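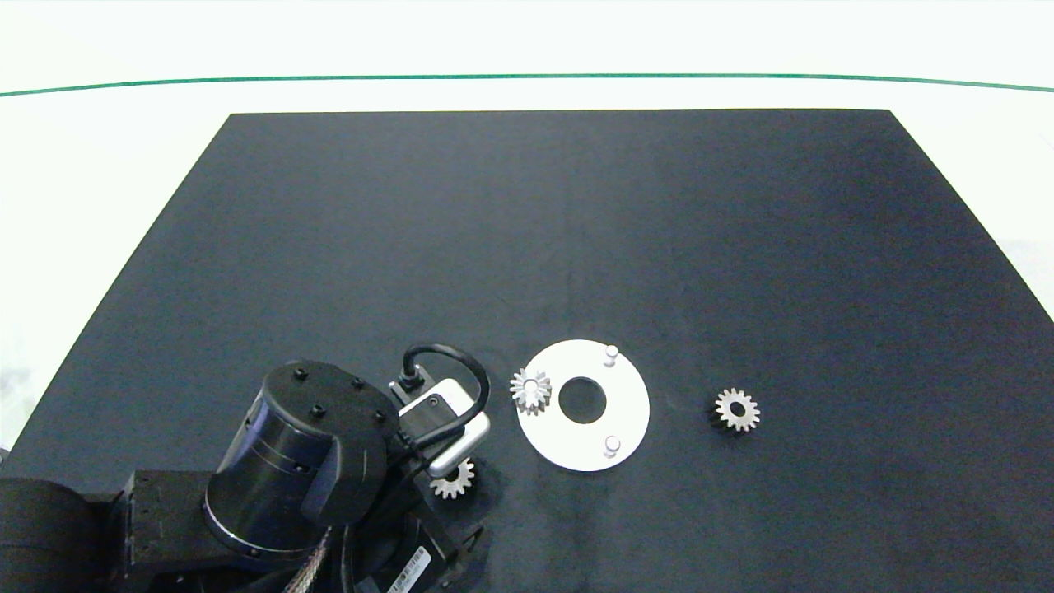 White ring on the black table.

Apr 30, 2024

Woke before the alarm and could not get back to sleep, so I went down and looked at the seedlings. The tomatoes on the back windowsill are leaning hard toward the glass. I turned all the trays. Two of the peppers have gone yellow at the bottom leaves and I think I have been watering them too much. I will leave them dry until the weekend.

Dace Lepik called at breakfast about the allotment at Nunincombe. The plot next to hers is coming free and she wants to know if I will take half. The rent is 18 a year for a half plot, water included. The soil is heavy on that side and the shed has no door, but there is an old pear tree that still bears. I said I would walk over and look before I answer. My knee is better than it was in December and I can manage the hill if I go slowly.

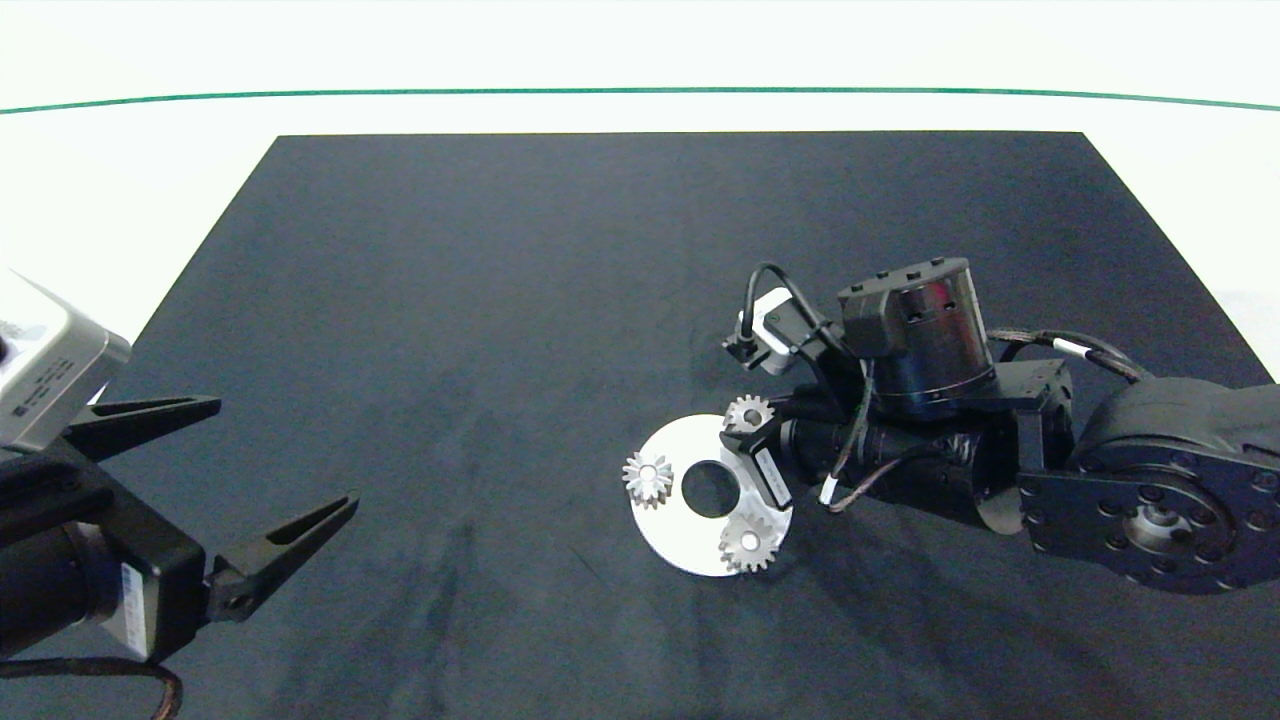
Dark mat, white backdrop, green line near the top.

Rain from eleven until after lunch. I stayed in and sorted the seed box. Threw out the old parsnip seed, which never comes up after the first year, and a packet of something with the name rubbed off. Kept the beans Ermelinda Esteves gave me. She says to soak them overnight and plant them on their sides. I have 20 left, enough for one row.

Soup for lunch, the end of the leeks. I put too much pepper in it.

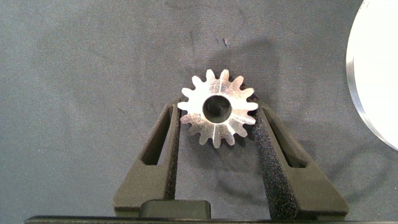

When the rain stopped I walked to Nunincombe. The path by the lower gate was all mud and I had to go around by the road. The plot is worse than Dace made out. Couch grass right across the top end and brambles along the fence. The bottom end is good, though, dark and crumbly, and somebody kept it dug until lately. The pear was in flower. Fuseini Agyeman was earthing up his potatoes two plots down and came over to talk. He has had his plot for 15 years and says the couch grass can be beaten in two seasons if you fork it and never let it get ahead. He offered me a barrow of manure. 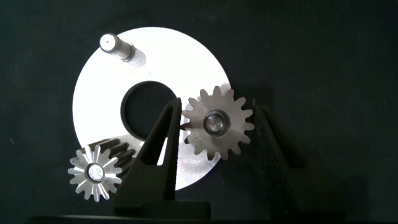

White disc and metal parts.

Home by five. I called Dace and told her yes. She wants to start on the brambles this weekend. I need to find the loppers and buy gloves, the old pair has a hole in the thumb. Leftover soup again, with a potato in it this time, and bed early.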